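The Corn and Mugs Table
Hillness Kitchen Gallery, February

Some of you know that I have been writing up small kitchens and small corners of kitchens for longer than I care to add up, and that my favorite ones are never the grand ones. Give me a table with a basket on it and a place to hang a mug and I'm happy for the whole afternoon. So this month's gallery is a short one, just three pictures, all of the same brown tabletop and the everyday things that live on it: a wicker basket, a mug tree, a dish rack, a few plates in soft colors, and a toaster oven off to the side waiting for somebody to get hungry.

I have a weakness for wicker, as anybody who has visited the Javemeo pages before will have noticed. It goes with everything, it weighs next to nothing, and it makes two plain ears of corn look as if they'd been carried in from the garden. I also like a mug tree far more than a mug cupboard — you can see what you've got, and you reach for the one that suits your mood. The dark one with the yellowish inside would be my morning mug, I think, and the pink one with the plum inside would come out for tea.

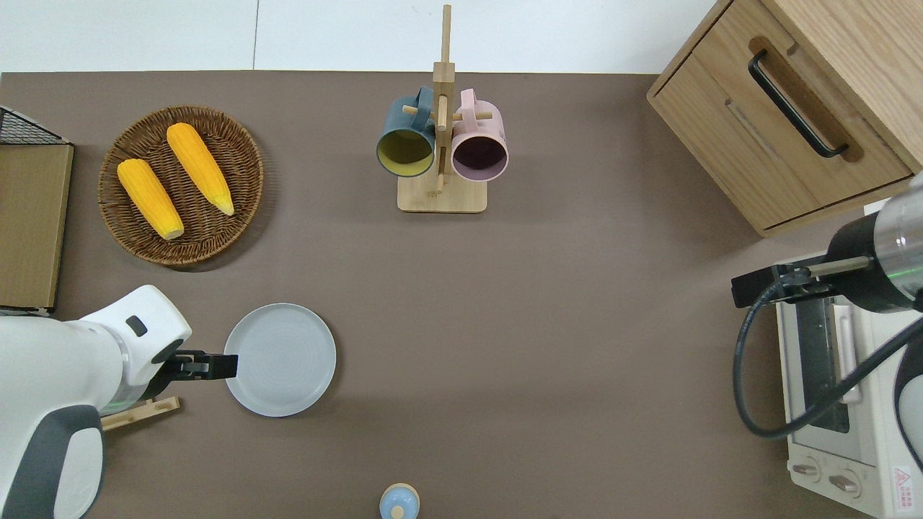
My mother kept her corn in a basket too, but never for more than a day, and she'd have told you to leave the husks on until the water was boiling. I do love those two-color mugs, though. I had a set from Montes years ago and I'm down to the last one, which I won't let the grandchildren touch.

Thank you for that, and for the tip about the husks, which I've since heard from a few other readers as well. I'm afraid I am a husks-off person when it comes to a basket on the table, only for the pleasure of all that yellow, but I'll admit that your mother's way is the better one for eating.

Now, plates. I've gone on at some length in past galleries about open racks, and I'm going to do it again, so pour yourself something. A wooden rack with pegs takes up so little room, and it does for a plate what a shelf does for a book. In our house at Hillness the rack stays out all day long, and the plates go from there to the table and back again without ever seeing the inside of a cupboard. The pale blues and light grays are the ones I'd choose over and over. They are kind to food, and toast looks especially well on them.

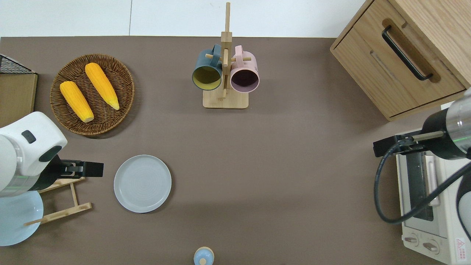 Racks, Plates and Drying

If you're shopping for a rack, take one of your own plates along and stand it between the pegs before you pay. I paid 31 dollars for a handsome one at the Pullar market and found out at home that my dinner plates leaned like tired fence posts. It holds saucepan lids now, and does it very nicely.

Wood likes a little care as well. I wipe mine down in the evening, let it air overnight, and rub in a spot of oil when it starts to look thirsty. And do let yourself have one bright plate among the pale ones! A yellow one is a cheerful thing to meet first thing in the morning, before the coffee has done its work.

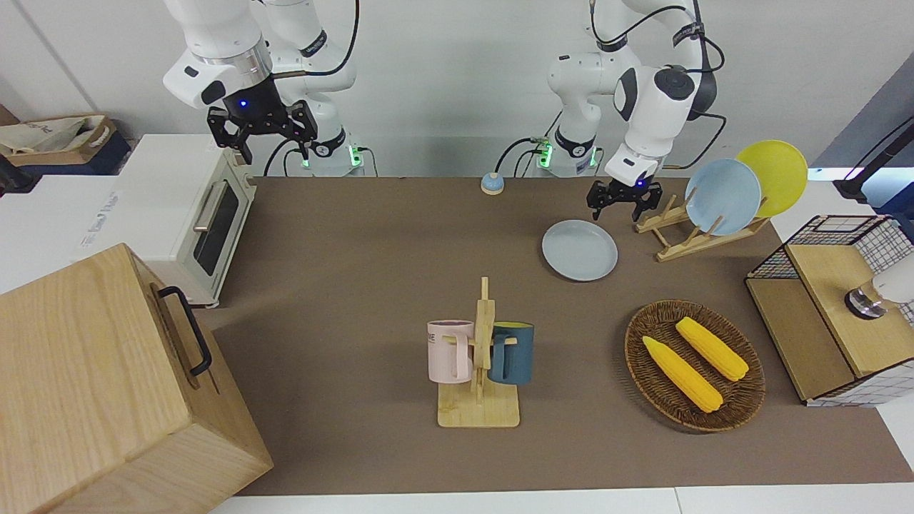

Blue and yellow plates one behind the other in the rack, with both mugs on their tree.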